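Trustville dental practice adds evening hours and a second hygiene room

PRESS RELEASE — for immediate use

Trustville's Mansour Dental Practice is opening later into the evening from August and has fitted out a second hygiene room on the first floor. New patients are being taken on now, adults and children both.

Evening appointments run until 8pm. Check-ups, hygienist visits, fillings and denture repairs can all be booked in the later slots. Extractions and root canal work stay in the daytime for now.

The change follows a patient survey carried out in the spring. 614 people filled it in, on paper at reception or online, and 447 of them said they had put off a check-up in the past year as they couldn't get away from work or find someone to mind the children. Cost came second. Fear of the drill came third, a fair way down.

"We had people ringing at five to nine asking for anything after six, and we had nothing to give them," said Joris Peeters, practice manager. "Same calls every week. So we've moved the rotas about and taken on another hygienist and now there's something to offer. Should have done it a while back if I'm truthful."

The second hygiene room used to be the records store. Paper notes have gone into secure storage off site, the floor has been replaced and the room has its own sink, chair and X-ray viewer. It is reached by the stairs or by the small lift at the back of the building. Patients who can't manage either will still be seen downstairs, just say when booking.

What is included in the new hygiene visit

The practice is launching a longer hygienist appointment alongside the usual one. It is called the Perna visit, after Perna Street where the surgery stands. Full gum check, scale and polish, and time set aside for going through brushing and cleaning between the teeth. Patients get a written note of their gum scores to take home and the same note goes on their file, so the next visit starts from there.

Mostly it's aimed at people who have not seen a hygienist for 2 years or more, or who have been told they've got bleeding gums and aren't sure what to do about it. Smokers too, and anyone with diabetes, as both groups are more likley to have trouble with their gums. Pregnant patients are welcome. Please tell the team beforehand about any medicines, blood thinners in particular.

The shorter appointment stays exactly as it was. No one is being moved onto the longer one unless they ask for it or the dentist suggests it.
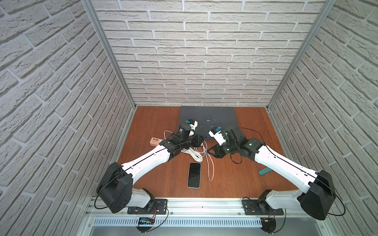
Two robot arms over a wooden tabletop, with pale brick-pattern walls on three sides.

Children and teenagers

Under-16s can be booked in with a parent or carer back to back, one after the other in the same chair, which a lot of families asked for in the survey. Patients aged 16 and over can book and attend by themselves. First visits for toddlers are kept short — a ride up and down in the chair, a quick look, a sticker. No pressure to open wide the first time.

The practice will also be going into two local primary schools in the autumn term to talk about brushing and sugary drinks. Schools that want a visit can email reception. There's no charge to the school and each class gets a brushing chart to take home.

Membership plan

The practice's monthly plan, Trusora, has been changed at the same time. Members now get their check-ups and hygienist visits within the monthly payment, and may use evening slots without paying extra. The old version charged a supplement for anything outside normal hours. That's been dropped.

Existing members don't need to do anything. Direct debits carry on at the current amount until the renewal date, and a letter setting out the new terms will go out before then. Anyone who would rather leave the plan can do so with a month's notice, in writing or at the desk. Joining is still done in person, after a check-up, so that the dentist can see what state things are in first.

Work done by the laboratory, such as crowns, bridges and dentures, isn't covered by the monthly payment. Members get a reduction on it, details on the price list at reception and on the website.

Emergencies

Toothache, swelling, a knocked-out tooth: ring first thing. Lines open at 8am. A slot is held back every morning for urgent cases and from August there will be one in the evening session as well. These can't be booked ahead or online.

If an adult tooth has been knocked out, hold it by the white part, not the root. Put it back in the socket if you can, or keep it in milk, and ring straight away. Do not put a baby tooth back in. Swelling that is spreading towards the eye or neck, or any difficulty breathing or swallowing, needs A&E and not the dentist.

Getting there and parking

The surgery is on Perna Street, opposite the library. There are a few spaces behind the building, marked for patients, and these are free. The car park by the market charges until 6pm and is free afterwards, so evening patients should be fine. Bus stop is outside the library. Bikes can be locked to the railings at the side — please not the front ones, the bin lorry needs to get past.

The front door will be locked once the last evening patient has arrived. Ring the bell if you are running late and someone will come down. More than ten minutes late and we may have to rebook you, same rule as the daytime.

Reminders

Text reminders will now be sent two days before an appointment as well as on the morning itself. Patients who have changed their number since their last visit are asked to let the desk know, as a good many messages are coming back undelivered. Anyone who'd prefer a phone call or a letter can have that instead.

Joris Peeters added: "Evenings only work if people turn up for them. If you can't make it just tell us, even on the day, and we'll ring down the cancellation list. There's always somebody wanting it."

The evening hours will run as a trial until the end of the year and then be looked at again. Patients will be asked for there views by text and on cards at reception. If the slots are filling, the practice hopes to add a Saturday-style family morning once a month, although no dates have been set and it depends on staffing.

How to book

Ring reception, call in, or use the booking page on the practice website. Evening slots show up on the booking page with a small moon next to them. New patients will be asked to fill in a medical history form before the first visit, online or on paper. Allow ten minutes extra if you're doing it on paper at the surgery.

Bring a list of any medicines you take, your glasses if you need them for reading forms, and your dentures if you have them, even if you don't wear them.

ENDS

Notes to editors

Mansour Dental Practice provides general and family dentistry in Trustville, with hygienist services, dentures and crowns.

Survey figures are from the practice's own patient questionnaire, open to all registered adult patients.

Joris Peeters is available for interview, mornings are best. Requests through reception please, marked "press".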